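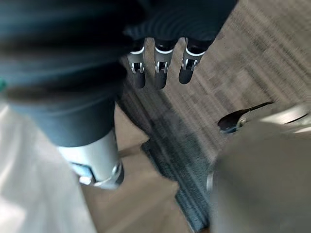
Christos Tsolakis would keep the old two-jaw gripper on the arm until the wrist camera is calibrated, and he said so twice before I had the log open. His point is that we change two things at once and then argue over which one moved the numbers. Fair. I am carrying on with the hand anyway – the calibration target from Nygård has not come.

November 13, 2019. Dokau hand, fabric cover on, three fingers in view of the wrist camera. Controller is the Dirkano, firmware as of May.

Close/open cycles, no load: 1,176. Faults: 17, all on closing, all the same overcurrent code. Two-jaw on the same controller ran 2,309 cycles with none.

The wrist view is sharp at the knuckle joints. Anything nearer the lens blurs, and it takes up a good part of the lower corners. Refocusing closer would cost us the fingers. Try moving the mount back first.

Current limit raised one step after cycle 293. Did not help. Put it back.

To do: repeat with the cover off, log motor current per finger, ask Grustunside for the longer camera cable. Christos gets the arm after that for his baseline.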